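Who Clears the Cups? Automation and the People at Koklow
Student project report, Work and Technology module

I picked Koklow for my project mostly because I already knew the coffee there was good (research, right?). It's an office building with a lounge on every floor, and since November the lounge on the second one has had a robot arm for serving drinks and picking up afterward. I wanted to find out what that did to the jobs of the people who used to do all of it by hand.

My plan was simple. I sat in the lounge on mornings and late afternoons, I talked to the crew when they had a minute, and I handed out a short questionnaire to the office staff upstairs. I got 112 of those back out of 200, way more than I expected, though a bunch of them only had the first page filled in. I left those in for the questions they did answer.

Okay, so the work itself. A drink goes out on a saucer, it gets set on one of the low tables, and later the cup and saucer have to come back. Sounds like nothing! But when Zuzana Gajdoš walked me through her old shift she kept stopping to add stuff: wiping the table, finding the lid somebody dropped, answering a question about the printer, noticing that a chair leg was loose. The arm does the cup part. It comes down over the table with its fingers open, and it works slowly enough that people go on with their conversations next to it.

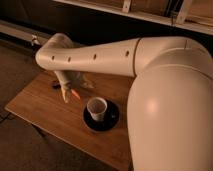
Olanrewaju Amadi told me the lifting and carrying was never the tiring part of the job, and that he would have picked the restocking if anyone had asked him which piece to hand over. He's still doing the restocking, by the way. Boxes come up from the basement on the same cart as before, and there are more of them now that people drink more coffee.

So what changed? The hours, first of all. There used to be 2 people on the morning shift and now there's one, plus the arm. Nobody was let go, the other person moved down to the front desk, but Zuzana said mornings got quieter in a way she doesn't love. She used to have someone to talk to while they set up at seven.

The second change is a new kind of work that isn't on anyone's job sheet. Someone has to keep the tables where the arm expects them. Someone has to move bags and phones out of the way, and restart the thing when it stops. The crew does all that, and they learned it from each other after one short training session. I asked the building office if the extra tasks came with extra pay and they said it was "under review." I asked again three weeks later and got the same answer.

The office staff were mostly positive, but their comments were all over the place. A few people wrote that they missed being asked how their day was going. One wrote half a page on saucers.

If I did this project over, I'd start before the arm was installed so I could compare properly. I was going on what people remembered, and Zuzana and Olanrewaju didn't always remember it the same way. I'd also like to visit the Forham building, where the crew got to choose which tasks were automated. My transport money ran out before I could get there, so that part is still just notes from one phone call.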